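Setup and Upkeep of a Snack Sorting Cell
Student project report, Herura lab course

1. Purpose

Our group was given the Herura sorting cell for the spring term and asked to keep it running, write down how it is set up, and fix what wore out. The cell fills the slots of a cardboard organizer with small snack packets. It had been moved in February, and the notes from the earlier group, Sanine, no longer matched the way it was laid out.

2. Layout of the cell

The arm works over a light wooden table. The organizer goes on the right side, within easy reach of the gripper, and the packets are laid close behind it. The laptop stays to the left with its screen folded flat, so the arm has nothing tall to swing into. One person sits across the table and keeps a hand near the touchpad whenever the arm is live.
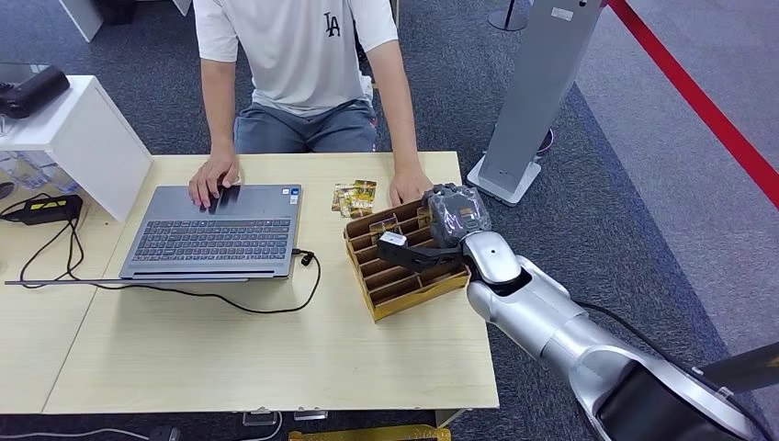

We set the arm speed to 40 percent for all setup work and only raised it after a full pass over the slots without contact. The slot positions are stored in a file called Fikden. If the organizer is moved even slightly, the file is wrong and the corner slots have to be taught again. That took us most of an afternoon the first time and much less later on.

3. Routine care

The log showed 2,465 cycles when we took over. The manual we were given calls for a joint check every 4,000 cycles, but we decided to check the fingers once a week. The check goes as follows:

Stop the program and move the arm clear of the table.
Look along all cables for kinks and rubbed spots.
Wipe the shell and the finger parts with a dry cloth.
Open and close each finger slowly and listen for scraping.
Check that the screw next to the finger joint is snug. Do not force it.
Look at the pivot pin from the side and note any play in the log.

In March we found play at one pivot. We tightened the screw and the play was smaller, but it came back after six days of use. A replacement pin was ordered from Thepsuriya and fitted in April. We have seen no play since then. The old pin was worn on one side, which probably means the finger had been closing against the organizer wall.
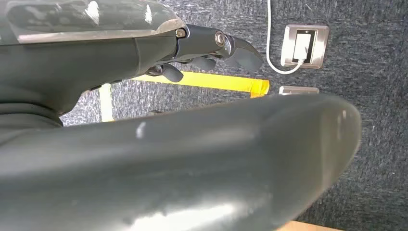 4. Remaining problems

The thin packets still slide when they are stacked, and the gripper sometimes picks up two. We tried a lower grip force, which helped with the doubles but led to more drops. The next group should also copy the Fikden file before changing anything in it. We lost one version in May and had to teach every slot over again.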